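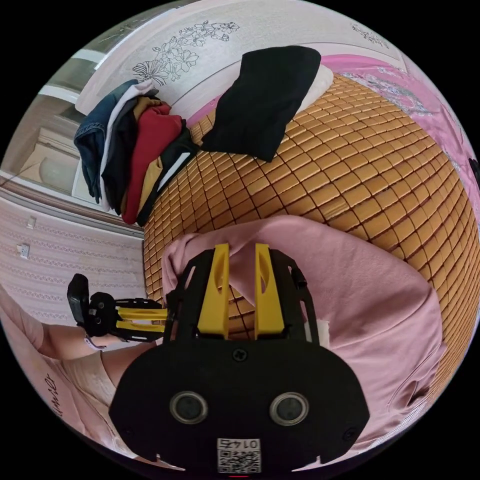

Gripper 0145 with its fingers open over the mat, the pink cloth just beyond.

28/09/2018
By the Gestusico tooling team, Görtz

Thanks for stopping by! We get a lot of the same questions about Gestusico and its companion programs, so we've gathered them up and answered them as well as we can. If yours isn't covered, write to us and we'll probably add it.

What does Gestusico do?
It takes recordings from hand-held grippers and turns them into something a planner can use: where each tool was, how far the fingers were open, and which stretch of the recording belongs to which fold. Prudach handles the perception side (cloth outlines, mostly) and Tekier does the planning. You can run Gestusico without either of them, and plenty of people do, but the three are tested together and they're happiest that way.

How does it work out whether the fingers are open or closed?
From the picture alone. The yellow of the fingers is easy to pick out against most bedding, so we find the two inner edges and measure the gap. Please redo the gap calibration whenever you change fingers, even if the new ones look the same as the old ones. The calibration file goes in the session folder, beside the recording, and not in your home directory (we know, the old installer put it there, and we're sorry).

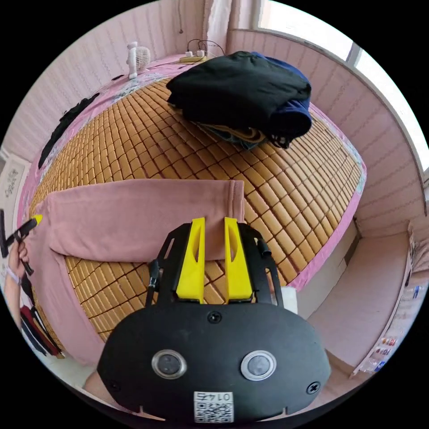 Finger tips right at the near edge of the cloth, with very little gap between them.

Why does Prudach keep outlining my mat as if it were cloth?
Small tiles with dark lines between them look an awful lot like a woven fabric to the outline model, and the wide lens bends them into a dome, which doesn't help. Turn on the "flat background" option, then undistort before you segment. The order matters a great deal! Our test set has 3,873 labelled stills and the mat mistakes nearly all go away once the two steps are the right way round.

Can I use two grippers at once?

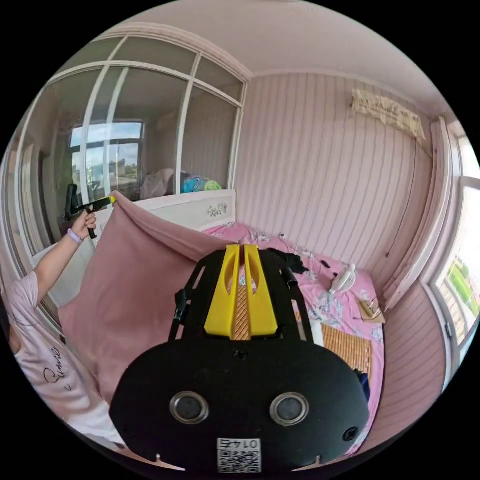 Two-handed recordings are supported from the last release, and they're the part of Gestusico we're proudest of. Each tool gets its own track, and the merge step lines the tracks up on a shared clock before Tekier sees anything. The merge also looks for the other tool in each view, so it helps if it isn't buried. A big pink blanket held up by one corner is a good workout for this: the second gripper has just its small yellow tip on the fabric, and everything below that is soft folds. If the merge loses the other tool it leaves a hole in the track instead of guessing, and you can fill the hole by hand in the timeline editor.

How long can a recording be?
We recommend 900 frames per segment. Longer ones will load, but the timeline editor gets sluggish and the undo history eats your memory. The splitter will chop up a long session for you.

My tracks are swapped. What have I done?
Most likely the tool numbers in the session file don't match the ones on the labels. Open the file, check each number against the housing, and run the merge again. There's no need to redo the outlines.
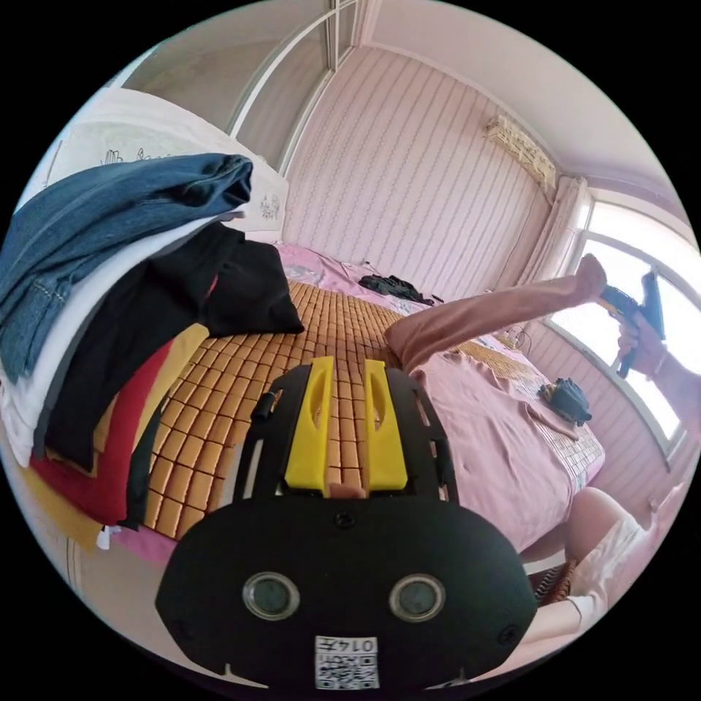
Looking up the bed from gripper 0147, with the folded stack on the left and the pink shirt on the right.

Does Tekier plan around people?
It keeps clear of anything Prudach marks as a person, and that includes hands, knees and feet on the bed. The default margin is 6 centimetres, and you can make it larger in the planner settings but not smaller. If a plan comes back empty, have a look at the margin overlay first, as a raised leg can close off a surprising amount of room.

Will there be a version with live preview?
Yes, we're aiming for December. It's ticket 879 if you'd like to follow along, and comments there are very welcome, particularly from anyone running on an older laptop.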